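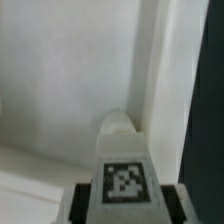

Teaching the gripper to wipe down shelves and corners: quick tips

Notes from 12 rounds of doing this by hand and by remote. Kitchen and workshop both. No particular order.

Clear everything first. Cups, jars, the screws you forgot. Teach the bare shelf, add stuff later.

White on white is a pain. White finger, white wall, white shelf, hard to judge depth on the screen. Strip of blue painter's tape where the back meets the side, peel it off when you're happy with the path.

Slow into corners. Slower than that. Stop short, look, then creep. If you bump, back straight out the way you came, don't twist.

Keep the marker on the finger clean. Dry cloth only. Spray cleaner left ours cloudy and tracking went jumpy all afternoon.

By hand or remote?
By hand for long wipes along a shelf, you feel the drag. Remote for tight spots where your own arm gets in the way of the wrist camera. We use the Vedel handset, thumb stick set to the lowest speed. The Lemaire one is nicer to hold but the buttons are to close together for wet fingers.

Lighting: same every time. Pick lamp or window, stick with it. Shadows in a cabinet corner move more than you'd think between breakfast and 4 pm.

Do each task at least 3 times before you save. Toss any run where you hesitated, it copies the hesitation too. Ours paused halfway along the spice shelf for a week.

Start from the same spot. Pencil mark on the counter is fine.

Cloths: thin microfiber, folded once, held with a flat clip. Thick ones bunch up behind the finger. Sponges no.

Name your runs properly. "Shelf left top" good. "test new 2" bad. The Dikatetti app lets you rename afterward but the list is slow to scroll, I have 463 in there and half are junk.

Doors open all the way, and wedge them. A Graron door stop does it, so does a folded dish towel.

Hand near the stop button, allways. Kids and cat out of the room.

Drawers next, still working on those. Soft-close ones fight back.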